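About Atarus

Atarus tests robot grippers, arms, cameras and controllers for people who are thinking of buying them, and then writes down what happened. That is the whole company. We have tried on several occasions to make it sound grander, and each attempt made the front page longer and brought in fewer calls.

We started in Homerham, in the back half of a building that used to sell flooring, because two of us had bought the wrong gripper for a job and wanted to know how. The data sheet had been correct in every detail. It gave the grip force, the stroke, the weight and the closing speed, and it was silent on the matter of picking up a drinking glass, which was the job. We returned the gripper, kept the glass, and began making a list of things that data sheets leave out. The list currently stands at 994 entries. Some of them are petty.

What we do all day

A customer sends us a gripper, or two grippers they can't choose between, or in one memorable case a gripper and an apology. We mount it on our arms and give it chores. The chores are dull by design. Our standard bench has a table, two arms bolted along the near edge, a capsule coffee machine, a glass, a tray and a stand of capsules, and most of what a gripper is bad at will come out somewhere between the capsule stand and the cup. 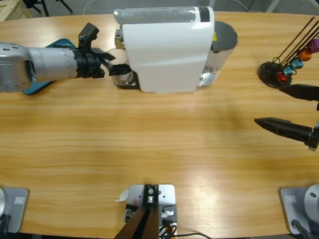
Coffee was not our first choice. For the first year we used wooden blocks, as everyone does, and everything passed. Blocks are very forgiving. They don't shine, they don't roll off, and you can squeeze them as hard as you like. We would send a customer a report with a wall of good scores, and the customer would go off and ask the thing to lift a yogurt pot. Moving to kitchen items dropped the average score so sharply that one supplier asked whether our arms were broken. They were fine, and we have the service sheet.

The kitchen bench now has 7 fixed tasks. Each gripper gets the same table, the same objects and the same run order. Between grippers we put everything back where it was, by hand, which is the least glamorous part of the job and the part we would be most upset to see done badly.

How we compare things

We change one part at a time. If the question is about fingers, the arm, the controller and the camera stay as they were. If the question is about the controller, nobody is allowed near the fingers, however good their idea is. This makes us slow, and we have been told so by people with trade shows coming up.

We also run left and right arms on the same chores. A two-armed setup tends to do well when each arm has its own corner of the table and rather less well when both want the coffee machine. Most sales videos show the first situation. Our customers generally own the second.
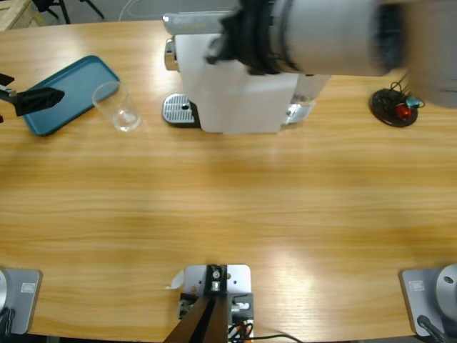 Right arm moving over the coffee machine, left gripper above the tray.

Arm speed gets its own page in every report. Fast moves look good and shorten the day, and they also show up a bad camera quicker than anything else we know. When a customer asks what speed we recommend, we give them the one at which their camera, their controller and their nerves are all still working. Usually the nerves set the limit.

Cameras

We like a fixed view of the bench and a close view from the gripper, and we would rather cut almost anything else from a test before we cut one of those. The fixed view tells you what went on. The close view tells you why the fingers believed it was a good idea.

The close view is also where cheap mounting gives itself away. A wrist camera that sits a little wrong will show you a beautiful picture of its own gripper and very little of the object. Moving the mount is normally the first thing we suggest and the last thing anyone wants to hear, having already drilled the holes. We have a standing argument in the office about whether finger tips should be visible at all times. The people who say yes are winning, but they have been winning since November and it is getting tiresome.
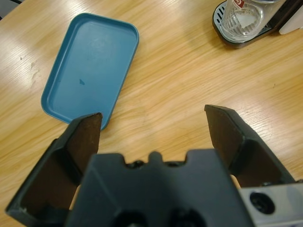
View between open fingers with brown grip pads. Tray to the left, glass at upper right.

Glare is the other thing. We are often asked why we don't hang a sheet over the lights, and the answer is that your kitchen, shop or packing room won't have one. A clear glass on a shiny table is a hard thing to see, so it stays on the bench.

What you get

A report, in ordinary words, with scores for each task and a section called "Annoyances." The Annoyances section is read first by everybody, so in the last revision we moved it to the front. It covers pads, cables, screws you can't reach, connectors that face the wrong way, and software that asks you to restart it twice.

Reports run long. The longest was for a controller comparison known in the building as Stonier, which we are proud of and would not wish on anyone. The shortest was Koster, a single-gripper check that fit on one side of paper. The customer framed it, we hope out of admiration.

We have written up 932 test sessions so far. Every one is kept, including the embarrassing ones, and if we tested your gripper and later found a mistake of ours, you will get a corrected report whether you asked for it or not.

Who we are

There are 5 of us. We have backgrounds in machine repair, software, packing lines and, in one case, school catering, which has been more useful than the rest of us care to admit. We don't sell grippers, arms or cameras, and we take no commission from anyone who does. Suppliers may come and watch. They may not adjust anything while watching, and we ask them to keep their hands where the rest of us can see them.

Sending us something

Write to us before you ship. Tell us what the gripper is for, what it will pick up, and what has already gone wrong. Please include the correct screws. If you don't know which screws are correct, say so, and we will add it to Annoyances.

Page last updated 22 February 2024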